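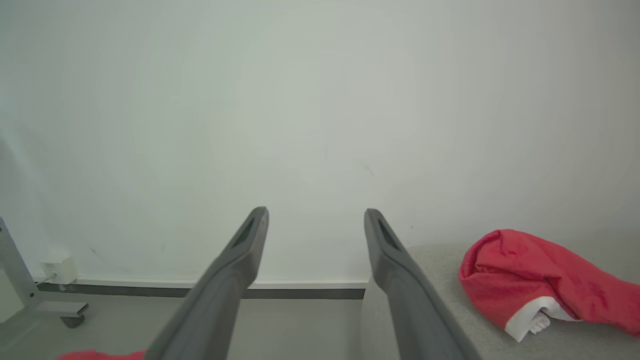
**Week 5 - Moisture movement in solid masonry walls**

Read these notes before the tutorial. Problem set 2 is due 2019-07-26.

### Sources of moisture

Water in a solid wall comes from the ground, from driving rain, from leaking services, or from condensation on a cold inner face. More than one source is often present. Staining height alone does not identify the source.

### Capillary rise

For a cylindrical pore of radius *r*, the equilibrium height is

h = 2γ cos θ / (ρ g r)

where γ is surface tension, θ the contact angle and ρ the density of water. Real walls fall well short of the calculated height - evaporation from both faces removes water before equilibrium is reached. Sealing one face with an impermeable paint or a cement render reduces evaporation and raises the damp line.

### Salts

Chlorides and nitrates travel with the groundwater and collect where it evaporates. Both are hygroscopic, so a contaminated plaster can stay damp in humid weather after the source has been cut off. Replastering too early usually fails for this reason.

### Worked case: Tillari

The Tillari cottage has a brick wall 3 m high with lime mortar and no damp-proof course. Samples were drilled at 1175 mm above floor level and at skirting height, then weighed, oven-dried and reweighed. Moisture content is expressed on dry mass:

MC = (m wet - m dry) / m dry × 100%

Electrical meter readings are not accepted in the assignment. Salts raise conductivity and the meter reads high.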